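Notes on Keeping a Household Record of Water Use
Posted 17/03/2020
Filed under: Home, Utilities

Following several inquiries received after the October entry on meter readings, the present post sets out the method used in this household for recording water consumption. It applies to a detached residence with a single supply and an outdoor tap. Readers in apartment buildings will need to consult the building manager before adopting any part of it.

The residence is located in Plasberg, where the supply is billed by volume every second month. The bill states the opening reading, the closing reading and the amount due. It does not state when within the period the water was used. A household wishing to know this must keep its own record.

Readings are taken on the first and fifteenth of the month, before breakfast and before any appliance has been started. The figure is entered in a ruled notebook together with the date and any remark that may be of use later, such as guests in the house or a period of absence. Only the black digits are recorded. The red digits on the Luvano meter show fractions of a unit and may be left out for ordinary purposes, although they are needed for the leak test described below.
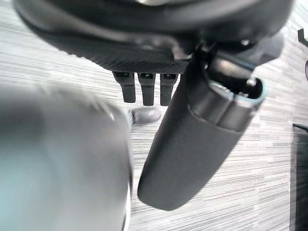

How long should the water be left off when testing for a leak?
Two hours is sufficient for most homes. All taps should be closed, the ice maker switched off, and the red digits written down at the start and at the end of the period.

Should the red digits have moved, the toilet cisterns are to be examined first. A few drops of food coloring placed in the tank will appear in the bowl if the flapper does not seat properly. In the case of this residence, the fault lay in the upstairs cistern, and a replacement flapper was obtained from Grastent, the hardware store on Bogale Street. The outdoor tap was examined next and required a new washer.

The notebook entry for the start of that period reads 623. The two-month bill before the repair showed a use of 49 units, a figure considerably above that of the same season in the previous year. The lower use recorded since then is attributed chiefly to the cistern, although the garden was also watered less, and no attempt has been made to separate the two.

Old notebooks are retained with the paid bills. The current volume was begun at page 213 of the earlier numbering, which was continued for ease of reference. A later entry will address the reading of the gas meter, for which the dial arrangement is different.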